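Soft finger pads or hard ones for a mixed-item pick test?

Posted by Nantana Phromma, 20 May 2026

I'm comparing two sets of fingertips on the same hand-held gripper before I order more of either. One set is the soft blue pads from Pesby, ridged on the inside. The other is a hard flat set from Bianchini. Everything else stays the same: same linkage, same camera, same person holding it.

I did 100 grasps with each set over a tabletop of small household things. The item is supposed to be lifted clear of the cloth and put in a box. The soft pads dropped 2. The hard ones did worse, but most of their misses were on the same few items, so I don't know how much the total means.
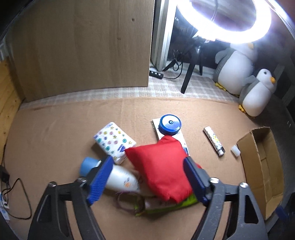

Drops are easy to count, but near misses are where I'm stuck. With the soft pads a grasp can be off center and still hold, and I have no good way to score that. The items also overlap in my layouts. The red pouch lies partly over the flat white box, so a grasp on one can drag the other, and the camera often loses the far side of the pouch behind the right pad. Should I score the two sets on separated items first, or keep the clutter and do more runs? The controller logs jaw width and motor current, if that is any use.

warkbridge_bench

Do both, separated first. With single items you learn what the pad does. With clutter you are mostly testing the approach and the person's aim.

For near misses, use the jaw width log. Close on the item, wait a second, lift, and compare the width before and after the lift. If it shrinks, the item slid or squashed. Rigid things like the bottle should barely change, so set your threshold with those. The pouch will change no matter what, and I'd keep fabric items in their own column.

Motor current won't help much for comparing pads. A soft pad soaks up the first part of the squeeze, so the two curves don't line up. I wasted most of April on that at Tambridge.

Also swap the pads every few runs. If you do all of one set and then all of the other, you get better at the task along the way and the second set looks good.

dell_r

soft ones. we use them for everything and never went back. they do pick up lint so wipe them

Oskar T.

Agree on swapping. One thing to add on the hidden far side: change your wrist angle a little between grasps and write down which angle you used. Our log has 1,459 grasps in it and no angle for the first 46, and I had to throw those out. Check the screws on the linkage when you swap too. If one side has play in it, the jaws close unevenly and you will blame the pads.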